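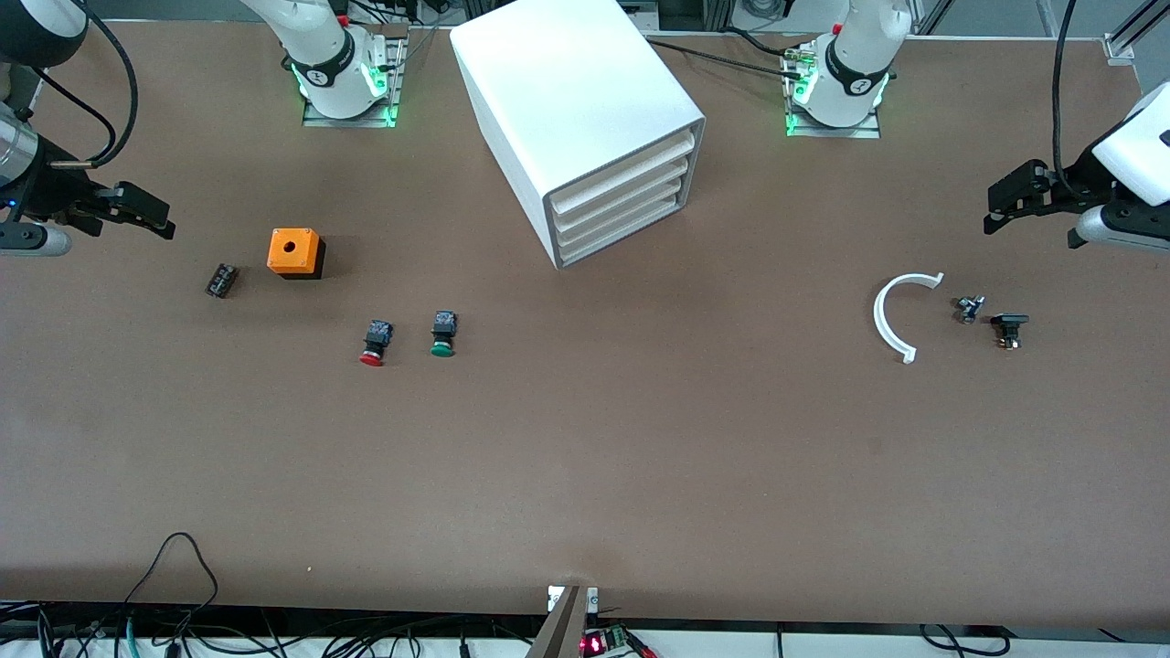 Thank you so much for stopping by the reader questions page for The Salt Ledger, my novel about four sisters who inherit a failing ferry line in Kurkville! I get a lovely pile of mail about the book, and I've gathered up the questions that come most often so you don't have to wait on my slow typing. My own days are spent at a desk.

Is Kurkville a real town?
No, though I've had several people tell me they grew up there, and I love that. I borrowed the harbor from one place, the hills from another, and the terrible coffee from my own kitchen.

How long did the book take to write?
Almost 7 years, if you count the two when I put it away and tried to write a mystery (please don't ask about the mystery). The finished book runs 300 pages, and there were a good many more before my editor at Istton got hold of it.

Do I need to read Noma first?
Not at all. Noma is my first novel and it stands by itself. One of the aunts from it does turn up at the wedding in chapter 12, so if you've read it you may get a little wave hello.

Will you visit our book club?
I'd love to, by video, in the evening if that suits your group. Please write at least a month ahead and tell me how far along everyone is, so I don't spoil the ending for the slow readers. I'm one myself.

Is there going to be a sequel?
I'm working on something set upriver, with the Sembiring family from the boatyard at the center of it. I hope to have a draft by August.

Can I get a signed copy?
Yes! Send me a note through the contact form with the name you'd like inside, and I'll mail you a signed bookplate.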